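Tovel 台式饮水机

最后更新：2023年9月

Tovel 是一台放在桌子上使用的饮水机，适合小办公室、教室、诊所的等候室和小店。它不需要接水管，水箱在机器的后部，可以整个拿出来，到水龙头下面装水。水箱的容量是九升。价格为119欧元，包括机器、水箱、接水盘、一个滤芯和一条电源线。纸杯需要另外购买。

这个页面介绍机器的用法、摆放、清洁和配件，也谈到纸杯的选择，常有顾客写信问我们纸杯的事。如果您已经买了 Tovel，只想找某一个操作，请直接看后面的“每天的使用”和“清洁”两部分。

适合什么样的地方

我们设计 Tovel 的时候，想的是那些没有厨房的房间。很多小办公室在一栋老房子里，水龙头在走廊的另一头，大家为了喝一杯水要走一段路，或者每个星期搬大桶水。大桶水很重，换桶的时候容易把水洒在地上，空桶还要占一个角落。Tovel 的水箱有一个折叠的提手，装满以后一个成年人可以用一只手提。如果您觉得重，可以只装一半，机器一样能工作。

如果您的地方每天有很多客人，例如体育馆或者大的餐厅，我们不推荐这台机器。水箱会很快用完，工作人员会不停地去装水，最后他们会讨厌这台机器。这种情况请看我们的 Aguirre 系列，它是落地式的，直接接水管。

机器的声音很小。它有一个小水泵，只在出水的时候工作。加热的时候有一点水壶那样的声音，水快热的时候声音大一些，然后就停了。有一位顾客把它放在图书馆的借书台旁边，她告诉我们，读者没有抱怨过。

四档水温

面板上有四个按钮，从左到右是：常温、温水、泡茶、热水。每个按钮旁边有一个小灯，选中的时候灯是亮的。常温水不经过加热，水箱里是什么温度，出来就是什么温度。Tovel 没有制冷功能，夏天想喝冷水的顾客，可以在水箱里先装冷一点的水，或者自己准备冰块。请不要把冰块放进水箱，冰块会碰到浮子，机器就以为水箱是满的。

温水这一档最受有小孩的家庭和诊所的喜欢。泡茶这一档比热水低一些，绿茶用它泡不容易苦。我自己喝红茶和马黛茶，红茶用热水，马黛茶用泡茶这一档。

热水按钮有儿童锁。先按住锁的标志，听到一声短的提示音，再按热水。如果您放开手以后没有马上选择，锁会自己恢复。儿童锁不能永久关闭。有几位顾客问过这个问题，我们理解每次多按一下有些麻烦，但是这一点我们不打算改变。

出水口和杯子的高度

出水口的位置比较低，这样水不会溅得很远。接水盘可以拿掉，拿掉以后可以放高一些的杯子或者小水壶。普通的马克杯和纸杯放在接水盘上就可以。

请让杯子直立在接水盘的中间，等出水完全停止以后再拿走。最后常常还有几滴，这是管子里剩下的水，属于正常现象。接水盘有一个红色的小浮标，浮标升起来的时候，请把盘里的水倒掉。

关于纸杯

客人多的地方，一般会在饮水机旁边放纸杯。我们不生产纸杯，但是我们和做纸杯的 Seltow 合作，在自己的网店里卖他们的白色纸杯。您也可以用别的牌子。选择的时候请注意下面几件事。

第一是用途。有一些纸杯只适合冷饮，装热水以后会变软，外面的纸层也可能分开。包装上一般写明能不能装热饮。如果没有写，请当作冷饮杯使用。

第二是杯壁。单层纸杯便宜，占的地方小，但是装热水的时候很烫手。双层纸杯中间有空气，拿起来舒服得多。如果您的客人主要喝常温水和温水，单层就够了。如果您的客人喝茶，请买双层的，或者给单层的配杯套。

第三是颜色和印刷。我们建议用里面和外面都是白色的杯子。白色的内壁可以让人很快看出杯子是不是干净，也可以看出茶的颜色。外面印的图案没有什么坏处，只是价格高一些，而且要一次订很多。 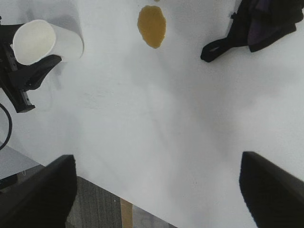 白色纸杯，内壁也是白色。

第四是杯口。好的纸杯杯口有一圈卷边，卷得均匀，嘴唇碰到的时候没有硬的感觉。卷边也让杯子不容易变形。您可以用手指沿着杯口轻轻摸一圈，如果某个地方有突起或者开口，那里以后可能会漏水。我们收到新的一批货，都会打开几包这样检查。

第五是保存。纸杯怕潮湿，也容易吸收味道。请不要把它们和咖啡粉、香料或者清洁用品放在一个柜子里。打开的一包请把袋口折好。在饮水机旁边放杯子的时候，杯口朝下，或者用有盖的杯架。杯架请和出水口保持一点距离。

有的顾客问，能不能完全不用纸杯。当然可以，我们也觉得这样更好。如果办公室里总是那几个人，每人一个自己的杯子最合适。纸杯留给客人。我们的办公室就是这样做的，在杯架上贴了一张小纸条，写着“请客人使用”。

接多少水合适

面板右边有一个旋钮，可以选择小杯、中杯和连续出水。小杯的水量是按照一般的纸杯设定的，不会满到杯口。每一种纸杯的大小不太一样，第一次使用的时候请看着它出水，如果快要满了，再按一次同一个按钮就停止。

装热水的纸杯不要装得太满。拿的时候请握住杯子的上部，靠近卷边的地方，那里比较硬，也不那么烫。握住中间的时候，手指一用力，杯壁会向里弯，水就会出来。给小孩或者老人递热水，最好先把杯子放在桌子上，让他们自己拿。

需要把纸杯里的水倒进另一个容器的时候，慢慢倾斜杯子，从没有接缝的一边倒。纸杯都有一条竖的接缝，卷边在接缝的地方比较厚，水从那里流出来会分成两股，常常流到杯子外面去。这是一件小事，但是给花浇水或者给孩子冲药的时候很有用。

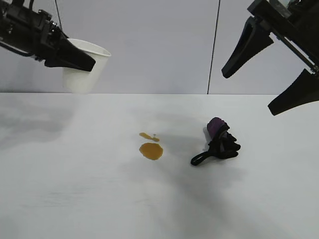 倾斜的白色纸杯。

摆放的位置

请把 Tovel 放在平的、结实的桌子上。桌子如果晃动，水箱里的水也会晃动，浮子会给出错误的信号，面板上的水滴灯就会闪。机器的后面和墙之间请留一个手掌的宽度，这样可以方便地拿出水箱，热气也能出去。

不要放在阳光直接照到的地方。水箱是半透明的，长时间晒太阳，里面容易长绿色的东西。如果房间里只有窗边有位置，我们有一个深色的水箱罩，在配件里可以找到。

桌面的颜色和材料没有要求。浅色的桌面容易看见水渍，有人不喜欢，我倒觉得这是优点：看见了就会去擦。如果是没有上漆的木头桌面，请在机器下面放一块垫子。

电源线请不要从桌子前面垂下来。请单独使用墙上的插座，不要和电暖气或者复印机用同一个插线板。

第一次使用

把机器从箱子里拿出来，去掉水箱里面的两块泡沫。第二块泡沫在浮子的下面，容易忘记。用温水洗一下水箱，不要用洗涤剂。滤芯先在一碗清水里放一会儿，等到没有气泡出来，再装到水箱底部，向右转到底。

装满水箱，放回机器，应该听到“咔”的一声。接上电源，选择常温，连续出水，把第一箱水全部放掉。第二箱水用热水这一档放一部分。前几杯热水可能有一点塑料的味道，这个味道会慢慢消失。如果用了一个星期还有味道，请给我们写信。

每天的使用

早上请把昨天剩下的水倒掉，换新的水。晚上没有人的时候，可以用机器后面的开关关掉电源。Tovel 有节能功能，一段时间没有人用，它会停止保温，下一个人要热水的时候需要稍微等一下，灯会慢慢地闪，水热了以后灯一直亮。

水箱没有水的时候，机器不会加热，水滴灯变成红色。装水以后灯自己会变回来。如果没有变回来，请把水箱拿出来再放一次，多数情况是没有放到底。

清洁

接水盘每天洗。水箱每个星期用软布擦一次，特别是角落的地方。外壳用微湿的布擦，不要用含有酒精的清洁剂，它会让面板上的字变淡。我们的第一台样机就是这样，现在已经看不清哪一个是温水，哪一个是泡茶。

水垢的清洁和您那里的水有关系。水硬的地方要经常做，水软的地方可以少做。我们推荐 Zero 除垢粉，每次一袋，溶在半箱温水里。拿掉滤芯以后再倒进水箱，选择热水，放出几杯，停一会儿，再把其余的放完。以后用清水放两箱。这段时间请在机器上贴一张纸，让别人知道现在不能喝。

也可以用食用柠檬酸。请不要用醋，醋不会损坏机器，可是味道要留很久，来办公室的人都会问您中午吃了什么。

滤芯在大约14个星期以后需要更换。面板上没有更换的提醒，请把日期写在滤芯上面的白色圆点里，用圆珠笔就可以。如果水流明显变慢，请早一点换。

常见的情况

出水很慢。请先检查滤芯，如果还在使用时间之内，拿下来看看底部的网有没有白色的颗粒，有的话用软刷刷掉。

热水不够热。高山地区水在比较低的温度就会开，这种情况没有办法。在别的地方，请先做一次除垢。还有一点，纸杯和陶瓷杯不一样，冷的陶瓷杯会吸收不少热量，所以同样的水在陶瓷杯里会觉得凉一些。

桌上有水。请看接水盘是不是满了。如果接水盘是空的，请看水箱下面的橡胶圈。橡胶圈应该平着放，没有头发和沙子。它是可以更换的，我们会免费寄给您。

提示音太大。同时按住常温和温水，直到灯都亮起来，声音就变小了。今年4月以前生产的机器没有这个功能，很抱歉。

配件

滤芯，单个或者一盒。
Zero 除垢粉，小袋装。
深色水箱罩。
备用水箱，有盖，可以先装好水放在旁边。
高杯用的矮接水盘。
Seltow 白色纸杯，单层或者双层，按包卖。
杯架，可以立在桌上，也可以用螺丝固定在墙上。螺丝在袋子里，墙塞请根据您的墙自己选择。

备用水箱的盖子和原来水箱的盖子不能互换，颜色也有一点不同。我们正在改这个问题。

保修和联系

保修从收到货的那一天开始计算，请保留发票。保修包括水泵、加热部分和面板，不包括滤芯和因为水垢造成的损坏。退货的时候请把水箱里的水倒干净，再放进原来的箱子。我们收到过一台水箱还是满的机器，纸箱在路上已经散了。

中文的询问由 Maximiliano Soler 回复。请在信里写明机器底部的编号，以及您那里的水是软的还是硬的，如果您知道的话。有照片更好。我的中文是在成年以后学的，如果这个页面有什么地方写得不清楚，也请告诉我，我会修改。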